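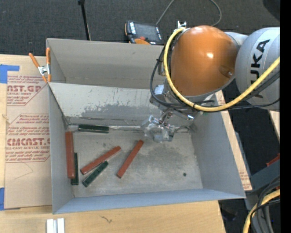
Turnton Community Workshop
Opening checklist, with comments
Inspected by: Amedeo Fontana
Date: Apr 27, 2020

Exits and aisles
Front door opens fully from inside: OK
Back door opens fully from inside: OK. Sticks a little at the bottom. Plane it before summer.
Aisles clear to both doors: NO. Lumber cart parked by the back door. Moved it during the inspection.

Fire
Extinguishers charged and tagged: 2 of 2 OK. Tags are from January.
Smoke alarms tested: OK
Oily rag can emptied: NO. Lid closes, but the can was full. Empty it at the end of each shift.

Electrical
Cords free of cuts and tape: NO. Tape on the cord of the Costa shop vac. Tagged and taken out of use until the cord is replaced.
Outlet covers in place: OK, except the one behind the drill press. Cracked. New cover ordered from Urley.
Panel 105 clear for three feet in front: OK

Machines
Guards fitted on saws: OK
Emergency stops tested: OK. All 4 cut power right away.
Gisen band saw, blade condition: Fair. Change it at the next service.
Dust collector bag: Half full. Leave it.

First aid
Kit stocked: NO. Short on gauze and eye wash. The eye wash on the shelf is past its date, so throw it out.
Burn cream: OK
Emergency numbers posted by the phone: OK

Open items go on the board in the office. Recheck in 8 days.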